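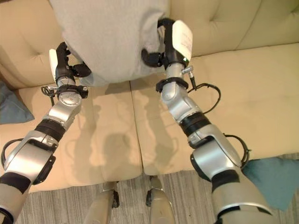
**Sihan Guo**

Zukden finger pads and wrist cable kit - reviewed after 300 folds

Bought two sets for the two-arm cell at Perndale, one per arm. We fold blankets and towels off a sofa. Old pads had gone shiny and knitwear kept sliding out, so something had to change.

Fitting: easy enough. Park the arms low, power off, old pads off, wipe the fingers, new ones on. Left gripper took me ten minutes. The right took far longer - the screws supplied are a hair too long and bottom out before the pad is tight. Swapped them for our old ones. Check yours before you start.

The leaflet is poor. Tells you to re-zero the grippers but not that you do it with the fingers closed. Yulan Zhong worked that out after I'd done it wrong twice.

Cables: decent. Softer jacket than the Skisska ones we had, and they take a bend at the wrist without kinking. Leave a proper loop. I strapped the first one too tight and it pulled at the connector every time the wrist rolled over. Black bands round the elbow and lower down keep the rest in line, but dont cinch them hard, you want a finger's width under there.

Grip is the good bit. Soft grey cloth, held both sides, lifted over the seat - that's the job I care about and its better than it was. At 211 folds I had one slip, left side, my fault for skipping the wipe-down. Thin cotton is still hit and miss.

Upkeep so far: wipe the pads each morning, pick fluff out of the finger joints, look at the wrist connectors, nip up anything loose. Lint gets everywhere with fuzzy stuff. No tearing on the pads yet.

Would buy again, with diffrent screws. Four out of five. Chunhua Mao wants a set for the other cell, will order this week.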